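Hallell
A thread on water hardness, spray cleaners and why natural stone counters go dull. Long one. 1/

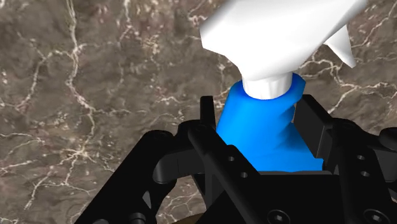

2/ The usual complaint goes like this: the counter was polished when it went in, and a year later there are flat gray patches near the sink. The owner calls it staining. In most of the kitchens I get asked to look at, it is etching, and the two need different treatment.

3/ A stain is something sitting in the pores. Oil, coffee, rust. The surface still reflects light the way it did before, it has only changed color. A poultice will often draw it out.

4/ An etch is missing stone. Marble is mostly calcium carbonate. Acid reacts with it, carbon dioxide leaves, and the polished face is now slightly rough. No poultice will bring that back. It has to be repolished.

5/ Quick check: get your eye down near counter level with a lamp on the far side. If the mark vanishes from directly above and shows up at a low angle, it is an etch. If it looks the same from both, start with stain removal.

6/ There is a third case, and it gets mistaken for the other two. Hard water dries and leaves its own calcium carbonate on top. You can feel it with a fingernail. It is a deposit, so the stone under it may be fine.

7/ The trouble starts when someone treats case three with a descaler. Descaler is acid. It dissolves the scale and then keeps going, and the scale and the counter are chemically close relatives. Vinegar does the same thing, slower.

8/ My own kitchen log, for anyone who likes numbers. I kept it through one rental lease in Brarnholm. Tap water there tested at 161 mg/L as calcium carbonate by drop titration. The USGS scale puts hard water at 121 to 180, so hard, but short of very hard.

9/ After I moved to Geltora the same kit gave 98. That is moderately hard. Ring marks around the faucet base took much longer to show. Same cloth, same cleaner, same habits (bad ones).

10/ I logged 1,639 wipe-downs over both kitchens. 1,582 of them were plain water and a drop of neutral dish soap. The remaining 57 were me trying other products, and every etch I own dates from those 57.

11/ Not a controlled study. One person, two counters, two slabs from different yards. Phong Phí has already pointed out that I was also cooking with more lemon that winter. Noted.

12/ On labels. "Natural", "plant-based" and "streak-free" say nothing about pH. Look for citric, lactic, sulfamic or acetic acid in the ingredients. If the maker publishes a safety data sheet, pH is normally in section 9.

13/ Neutral means 7. Anything from 7 to 9 is fine for daily use on calcite stone. Strongly alkaline degreasers don't etch the way acid does but they can strip some sealers, so keep them for the hood and the oven.

14/ Trigger sprayers. I prefer to spray the cloth. Spraying the counter puts fine drops on the backsplash, the faucet base and the grout line, and those are the places you don't wipe. With a neutral cleaner you get film. With a bathroom cleaner you get a speckle of tiny etches.

15/ Also: if you refill bottles, write the contents on them. Stuart Bainbridge lost the finish on a vanity top to a bottle that had held shower cleaner and was assumed to hold soap and water.

16/ Sealer. It slows absorption into the pores. It does not stop acid from touching the face of the stone. I had this argument with the Rattanakul showroom for most of November and they have since changed the wording on their care card. Thank you to Hằng Lục there for reading the whole email.

17/ Water drop test for sealer: put a teaspoon of water on the stone, leave it ten minutes, blot. If the stone has darkened, it is taking in water and is due for another coat. If not, leave it alone. Extra coats on a sealed slab dry to a haze.

18/ Fixing a small etch at home: marble polishing powder, damp felt pad, light pressure, keep it wet, stop and look often. This works on polished calcite. On a honed surface it leaves a shiny spot, which is worse than what you had.

19/ Fixing a large one: call a stone restorer and ask what grit they plan to start from. If they go straight to a topical coating, get a second quote.

20/ Two questions from the last thread. Hiếu Hứa asked about granite - mostly quartz and feldspar, so kitchen acids barely touch it, though some slabs sold as granite contain calcite. Test a drop of vinegar on an offcut, never on the installed piece.

21/ Lâm Lý asked about softened water. Less scale, yes. The dissolved sodium stays behind when it dries and can leave a light film, but that wipes off with a damp cloth.

22/ Titration kit notes and the full log are in the pinned post. Next thread is grout.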